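Ercombe Neighbors Help Board
Home and Garage > Floors

Painting lines on a concrete garage floor – how do I keep them from peeling?
Posted by Ihor Sirko, July 2, 2020

I have a two-car garage that has never, in its life, held two cars. My wife believes this is because nobody knows where anything is supposed to go, so I've been asked to paint parking lines and a walkway to the back door. The floor is bare concrete, 361 square feet, with old stains I inherited and a few I contributed.

I tried a test stripe in June with leftover porch paint. It looked terrific until I drove on it, at which point most of it left with the tire. I'd washed the floor first with dish soap and a push broom. Do I need a special paint, or did I do the cleaning wrong? I'd also like a green section by the workbench if that isn't asking for trouble. I don't want to rent a grinder unless I have to.

Tamara Dovhaniuk

You did the cleaning wrong, but so does everyone, and dish soap at least smells nice. Use a proper degreaser, scrub, rinse, and do it again on the stains. Then drip some water on the concrete. If it soaks in and darkens the spot, paint has a chance. If it beads, there's either oil or an old sealer in the way, and paint will sit on top of that like a hat.

Porch paint is made for feet. Get a two-part epoxy meant for garage floors and etch the concrete first, following whatever the jug says about gloves and goggles. Let the floor dry completely. I gave mine 5 days and my husband complained for all of them.

For the lines, snap chalk, lay the tape, and press the edges down hard with a putty knife. Two thin coats. Pull the tape while the second coat is still a little soft, low and slow, back over itself. If you wait until it's hard you will get an edge like a bread knife, and you'll be looking at it every morning until you sell the house.

Keep the car off it for a week. The can may promise less. The can doesn't have to repaint it.

Dušan Kolev

just park on the street

Kasun Bandara

Agree with Tamara on nearly all of it. On the green: do the whole green area first, let it cure, scuff it lightly, then put the white over it. I did it the other way around once and spent a weekend cutting in around six arrows with a tiny brush, for reasons that made sense at the time. Arrows are overrated at home anyway. Your family knows which way the door is.

I'd leave the rest of the slab plain. Mottled gray hides more sins than any color they sell.

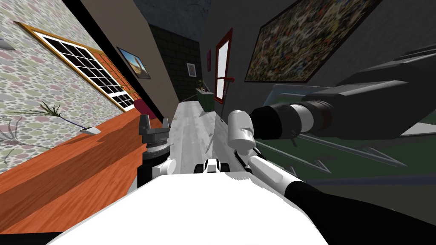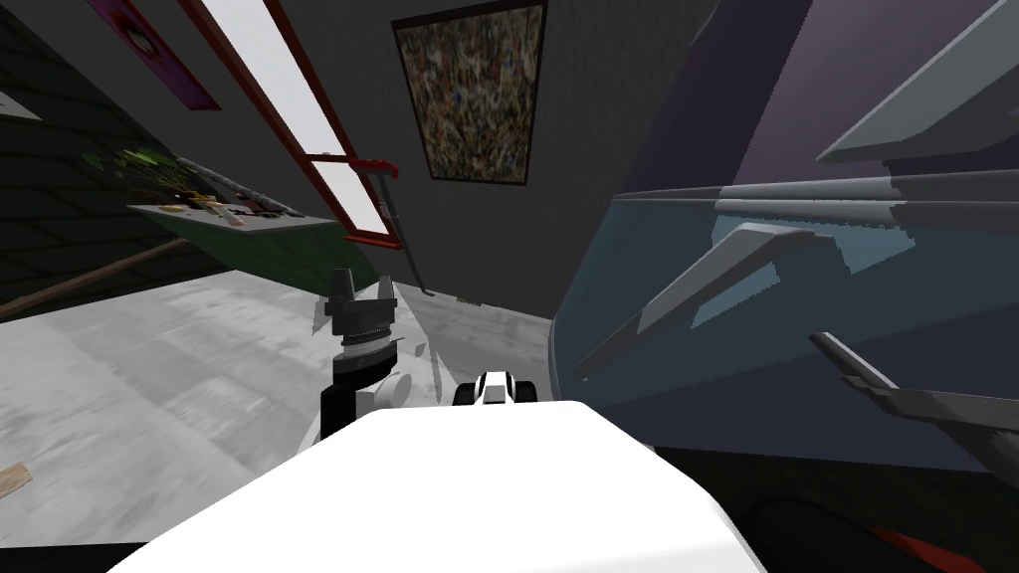 White arrow markings on dark green in the first one, plain gray concrete in the second.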